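Search this site Go
Print this page | E-mail this page

Wamen Household Savings Project: report to the Nyanda Fund
August 10, 2025

You asked for a plain account of where the money has gone and whether the savings groups are working. The first part is easy. The second I'm less sure of, whatever our own newsletter says.

The Wamen groups now have 2000 members on paper. Peninah Muriithi went through the attendance books and found that only 1000 of them had paid in during the last quarter. The rest have not left, as far as we can tell, but a name in a book is not a saver and I would ask you not to quote the larger number in your annual review.

Loans are being repaid on time, mostly. I would treat that with care as well. In two groups the books show members clearing one loan on the same day they took out another, and that looks to me like the same money going around. 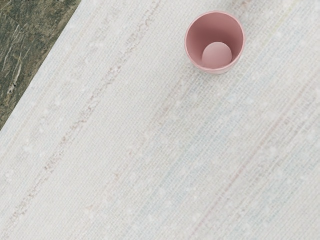 The Soreo groups are harder to read. They started later, they meet less often, and their record keeping was handed to Gestwood under the contract you approved in December. Gestwood has sent us 2 summaries and no raw figures. The summaries are cheerful. I have asked for the ledgers in writing and will pass them on when they come – if they come.

Training went ahead as planned. People who attended said they liked it, but people usually say that when they are asked by the trainer. Mwende Swai wants to visit members at home six months on and see who still keeps a budget. I support this and we can pay for it out of the unspent travel line.

We are not asking for more money this time. I would hold off on the plan to open new groups until the Wamen numbers are cleaned up and we have seen the Soreo books. Peninah disagrees and thinks the delay will cost us goodwill, so her note is attached.

Contact us | Copyright Wamen Household Savings Project | Back to top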